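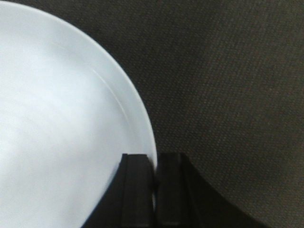
Mudassar Bangash wrote to me that white plates are the only ones worth keeping, because whatever you break you can replace, and whatever you cook looks like you meant it. I've been turning that over ever since. I grew up in a house of brown stoneware and a few flowered plates that only came out for company, and it took me a long time (and two moves) to come around to plain white.

So this page is for the plain ones. It began as a note to my sister, who was setting up her first real kitchen and wanted to know what to buy, and it grew the way my notes to her always do. The gallery is a short one today, and I'll add to it as I get through the cupboards.

The large white plate, on dark cloth

No pattern anywhere on it, just a faint raised ring inside the edge where the flat middle gives way to the rim. I love that little ring. It's the line I try not to cross when I'm spooning out anything with sauce, and I cross it every single time.

The cloth has a tight weave with tiny light and dark specks, a deep brownish charcoal, and I think it does more for a white plate than any amount of fancy folding of napkins. My mother always put white on white, with a pressed tablecloth that she fretted over all through dinner, and you could hardly find the edge of your plate by candlelight. Dark underneath and the rim stands right out — such a small thing, and it makes me happy before the food even gets there!

A few words about living with plates like these, as my sister asked and I never can answer briefly. I stack the big ones at the bottom with a paper towel between each, and I don't go higher than 6 in a pile. The gray marks that forks leave will usually come off with a paste of baking soda and a soft cloth, as long as you're patient and don't reach for the scouring pad. I did reach for the scouring pad once, the October we moved into the house on Tidcombe, and I still have that plate. It lives under the fern now, catching drips, and it seems perfectly content.

As for dark cloths, wash them alone the first time, inside out if they're hemmed like a pillowcase, and keep them away from the towels. Lint shows on them terribly. I keep a lint roller in the silverware drawer, which my husband finds very funny until guests are on the porch.

Next I want to get to the soup bowls, and after that the serving platter from my aunt, if I can get it down from above the refrigerator without calling anyone for help.

Comments (4)

plainsupper
We switched to all white after the kids left and I don't miss the patterned set one bit. The baking soda trick works on mugs too, by the way.

Renata
Do you find the dark cloth fades? Mine went a sort of tired brown after a year of Sunday dinners and I've been afraid to buy another.

gallery author
Renata, mine has faded some along the fold lines! Cold water and drying in the shade have slowed it down. I also turn it around every few weeks so the window side gets a rest.

oldcupboard
Please do the soup bowls soon. I'm trying to decide between wide shallow ones and the deep kind, and my shelf only has room for one sort.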